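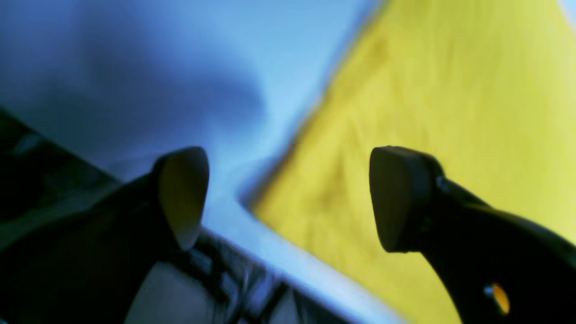 Projects > Utden Rooms > Progress notes > June

Progress report, blue and yellow room, Utden
From: Danica Lukáč
To: Marcela Bednárik, Plandwood

Marcela, sorry this is going in at 11 at night, wanted it with you before your review meeting. Same headings as last time. Skipped the background part, you have it already.

Where we are

Surfaces done, both colors. The pale blue is down on its side and the yellow on the other, and they meet the way the drawing shows. Storage half done. Lighting not started, see below. Still expecting to open the room to the after-school group at the end of the summer and I don't see a reason to move that yet.

Surfaces

You asked in your last email if we really needed two colors. Yes. Blue is for the quiet things (puzzles, drawing, sorting trays) and yellow is for anything with glue or paint. The kids in the trial room picked up on it in a single afternoon and we stopped having to say it. Paint still travels, obviously, but now it gets noticed.

The yellow is a good bit brighter than the chip we approved. I went back and forth on this. Had Tomier bring the chip back in and held it down flat in daylight and then under the ceiling lights, and under the ceiling lights it is loud. Two of the staff love it. One asked if it was final. We are keeping it, swapping it would cost us the blue as well because Tomier cut them as a matched set.

The join between them took longer than the whole rest of the surface work. First attempt had a lip you could feel with a fingernail and paper was catching on it. Tomier redid it at no charge, took most of a morning. Second attempt is flat. I ran a sheet of tissue paper back and forth over it and it didn't snag. Please note the no charge part, they were decent about it and I'd like to use them again for the hallway if the hallway happens.

Cleaning test: washable marker off both colors with a damp cloth. Poster paint off both. Wax crayon off blue fine, on yellow it left a faint drag mark that came up with a second pass and a bit of dish soap. Permanent marker did not come off either one. We are not having permanent marker in the room.

Storage

Tiêu delivered the low shelving and it's up along the back wall. Bins are here but still stacked in the hallway, labels didn't come with them. Labels are being reprinted, the first batch had the words and no pictures and half our kids don't read yet. My mistake on the order form, I ticked the wrong box.

The tall cabinet for the adult scissors, the hot glue guns and so on has not been delivered. Tiêu says it is with the carrier. Carrier says it is with Tiêu. I call every morning. Meanwhile that stuff lives in my office, in a crate under the coat hooks.

We sorted what came over from the old room. A lot of it was dried out or missing pieces. Kept: wooden beads, the good brushes, all the paper, the big puzzles except the farm one. Tossed: glue sticks, most of the felt pens, the farm puzzle. Someone wanted to save the lids of the felt pens for collage. Fine, they're in a jar.

Money

Against the second installment:

Surfaces, supply and fitting (Tomier): 3231
Shelving and bins (Tiêu): 2431
Sorting trays, aprons, drying rack, small supplies: 953

All three invoices are in the shared folder. The Tiêu one has the old Plandwood billing address on it, I've asked for a corrected copy, please don't hold the whole report for it. Cabinet is not in the Tiêu figure, it gets billed on delivery.

Small supplies came in a bit over what I had penciled in. Aprons mostly. The cheap ones we tried first had ties that pulled out at the seam, so I sent them back and bought the next kind up.

Underspent on fitting, since we painted the walls ourselves instead of having it done. I'd like to carry that over to lighting if you agree. Need a yes or no in writing for the file.

Lighting

Not started. The electrician looked at it and wants to replace the old switch before hanging anything new from that circuit. Quote is coming. I was hoping to have it for this report and I don't. The current lights work, they're just harsh, and with the yellow you get a glare if you're sitting facing it. For now we turn off the row closest to the window in the daytime.

Trial sessions

Held while the storage was still going in, so a bit chaotic. Group size was capped at 12 and that feels right for the room, wouldn't go higher. What we learned:

Wet work needs to be nearer the sink. We had it at the far end because of how the drawing was laid out, and there was a steady drip trail across the floor. Swapped it round.

Drying rack fills up in the first half hour. Need a second one or smaller paper. Trying smaller paper first.

Quiet side isn't quiet if the door is propped open. Closing the door makes it stuffy. No answer for this yet, open to ideas.

Clean up at the end takes ten minutes if everyone does their own color and twenty-five if we let them wander off. We now stop early.

One parent asked if the surfaces were safe for a child who puts everything in his mouth. I gave her the sheet that Tomier supplied and put a copy in the folder by the door.

Stuff I need from you

Yes/no on carrying over the fitting money.
Someone at Plandwood to lean on Tiêu over the cabinet, they may listen to you more than me.
The wording you want on the sign by the entrance. Logo size too. Last time it was decided after printing and we had to redo it.

Next period

Labels on, bins out of the hallway. Cabinet in, if it exists. Electrician's quote to you the day I get it. Another round of trial sessions with the older kids, who will be harder on the surfaces then the little ones were. Re-check the join after that, and the crayon problem on the yellow.

I'm on site mornings, phone is better than email before noon. If you want to come out and see the room, come after 2, it's calmer and there's parking.

Danica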